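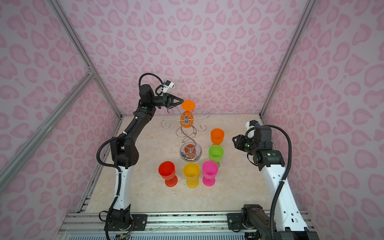
The fault that stopped cell 2 at Trerov in June began as a gripper that would not report itself closed. Chae-won Ra, who maintains the company's two-arm cells, had been running the goblet task for most of a week by then. The arms take plastic goblets and hang them upside down on a wire stand, and the left one works close in among the scroll-shaped arms of the stand, with its cable conduit looping up over the wrist. "That loop is where I should have looked first," Ra said. "I looked at the software first."

The log gave her little to go on. The left gripper would stall partway through closing, the controller would flag a position timeout, and the arm would hold where it was. A restart cleared it. Over 500 cycles the timeout came up 85 times, always on the left side, and nearly always with the wrist turned outward.

"Once I sorted the faults by wrist angle, it was a wiring problem," she said. "A software bug doesn't care which way the wrist is facing."

She powered down the cell, locked it out and opened the conduit. One conductor in the gripper line had broken inside its insulation, a short distance behind the connector. With the wrist straight, the ends touched. With the wrist turned, they separated. The conduit had been clamped too tightly at the forearm, so all of the bending was taken up in one place.

The stall was not the part that worried her. On 3 occasions the signal came back while the arm was holding, and the gripper finished its close command without anyone having acknowledged the fault. Ra had a hand near the stand for one of them.

"It's a small gripper and I wasn't hurt. But a held arm should stay held until a person clears it. Ours resumed on its own when the line came back."

The controller setting has been changed so that a timeout drops the pending command and requires a manual reset. Ra also moved the clamp back, lengthened the service loop and replaced the cable on both arms. The right-hand cable tested good. She replaced it anyway and kept it as a spare.

I asked whether the timeout has returned. "Not on the left side. I had one on the right in the second week, and that was a loose connector that I had put in myself."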